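Gripper trials at Wirley: your questions

We get asked much the same things by everyone who drops in on the trials, so Siu-ming Leung and I have sat down with a pot of tea and written out our answers. If yours is missing, do write in, we really do enjoy the post!

Which grippers are you comparing?
Two at the moment, the Plaline and the Wan. Both have two angular fingers and both are meant for small, fiddly parts, but the Plaline closes in a straight line and the Wan swings shut on a slight curve, so the height of the fingertips changes a little as they come together. You wouldn't think it mattered much (I certainly didn't), until you try to pick up something thin.

Why use an old desktop computer?
Because it has a bit of everything in it: flat boards, stiff latches, awkward corners and plenty of wires to snag on. We lay the tower on its side with the panel off, so that the arms can come in from above, and the printed tray sits next to it on the slotted table with a pocket or slot for each loose part.
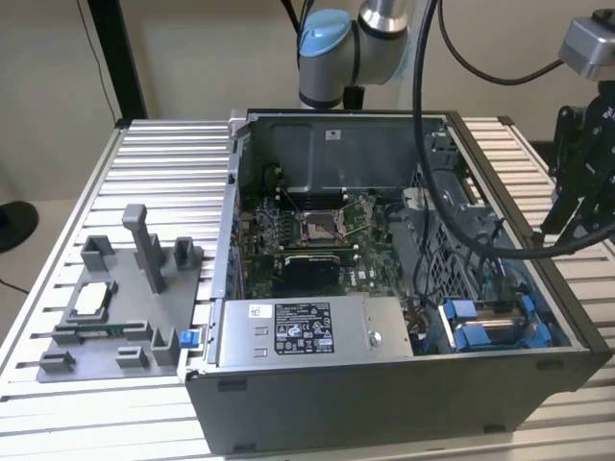 How many tries does each gripper get?
Fourteen for every part, with the same controller settings throughout. A try counts only if the part is let go cleanly, and Siu-ming is much stricter about that than I am. A full round takes some 15 minutes if all goes well, and rather longer if we get chatting.

Do you change the fingertips between parts?
No. We did in February, and spent so long with the hex keys that we gave it up. Each gripper now has to manage with one pair.

What about the cables?
Leave more slack than you think you need, and then move the wrist slowly through its whole reach before you start. A loop that looks generous with the arm parked can pull quite tight at the far corner.

Can I bring my own gripper along?
Please do! It will need to fit the Virkness adapter plate, so send us the bolt pattern first and we'll check it against ours.

Arnout Cuypers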